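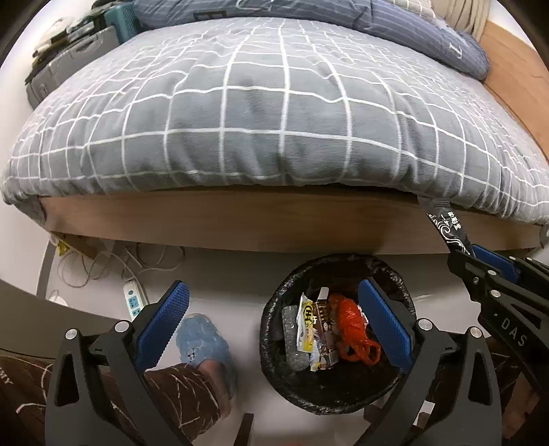 # Notebook: sourdough starter drying, December 29, 2020

Slept badly and came in late, so I begin with the things left over from before the holiday.

The second tray of starter was dry at the edges and still like leather in the middle. I spread it too thick again. Bernadette told me this in July and I wrote it down then, but it seems I did not read my own notes. For the next tray: use the long spatula, one pass only, and stop when the parchment colour shows through.

**Weights**

- wet starter on tray: 295 g
- flour used for feeding this week: 700 g
- full jar from the Winen shelf, with lid: 1,346 g

I have not weighed the dried flakes. I want to wait until the middle part breaks with a clean snap, otherwise the number means nothing and Darnell will ask me about it.

**Smell.** Tray one is pleasant, like green apple and a little yogurt. Tray two has something of nail polish. I think the starter was hungry when I spread it. Mitali feeds hers 90 minutes before drying and she says the smell never comes. I will copy her timing but keep my own flour, so I change only one thing.

I also tested waking up the old flakes from the Grolton jar. Crushed them with the rolling pin inside a paper bag, then lukewarm water, then rye. After lunch there were small bubbles along the glass and nothing on the surface.

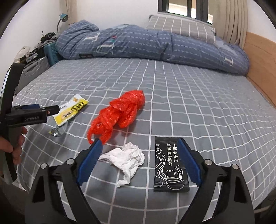

By the end of the afternoon the surface had opened in two places and the level was a finger above the rubber band. Good enough to feed again, not good enough to bake with. I put it on top of the fridge, where it is warmer than on the bench.

The Gunnlaugsson rye is finished. What we have now is the Dultelura bag, and it is coarser and drinks more water. My usual mixture became a paste which I could almost cut with a knife. I added water by the spoon until it fell slowly from the fork, and I forgot to count the spoons. Sorry, Noemi, I know you wanted this for your table.

**To do**

- wash the spatulas properly, there is dry dough under the handles
- ask Wanda if she still has the fine sieve
- label the jar on the fridge (flour, time of last feeding, my initials)
- turn tray two over in the morning, low fan, door a little open

Question for the others: does the flake size matter for waking up? My powder from the autumn was faster than these flakes, but it was also younger, so I cannot say.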